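## Stacking, sorting and the shed on Tenero Street

The Gromton toy library closed for its August stocktake with 131 items on the books and, by Siyabonga Baloyi's reckoning, a good many more in the cupboard. Some of these were donated. Others appear to have been left in the porch at night by parents who had trodden on them once too often.

Blocks remain the most borrowed thing we have. They also come back in worse company than anything else. Last year's returns included a house key, half a rusk and a chess bishop, which has been adopted by the farm set and now seems to be in charge of the sheep.

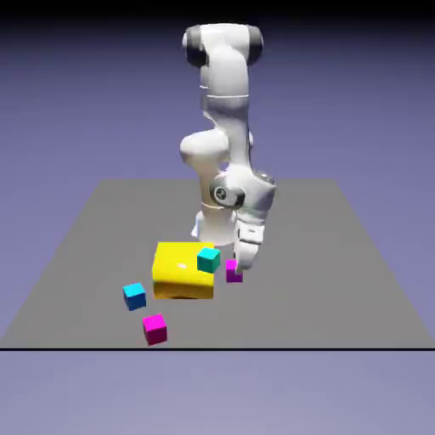 *Colored blocks, with a robotic arm reaching toward them (computer rendering).*

From this month, block sets go out in drawstring bags with a limit of 22 pieces to a bag. Traian Vlad sewed the bags himself from old curtains, and would like it known that the orange ones were not his choice of curtain. Please send the pieces home in the bag they came in. If you have a piece that belongs to nobody, drop it in the tin by the door and we will find it a family.

The late fee stays where it has been for years, at a level that frightens no one. We did discuss raising it. Then somebody looked up who owed the most, and the discussion moved on to biscuits.

We still need shelving for the back room, and $300 would cover it. The Neagu bakery has already put in $100, along with a tray of rolls that did not survive the meeting. Anyone with sturdy shelves to spare can bring them to the side entrance after 4 p.m. The front door sticks.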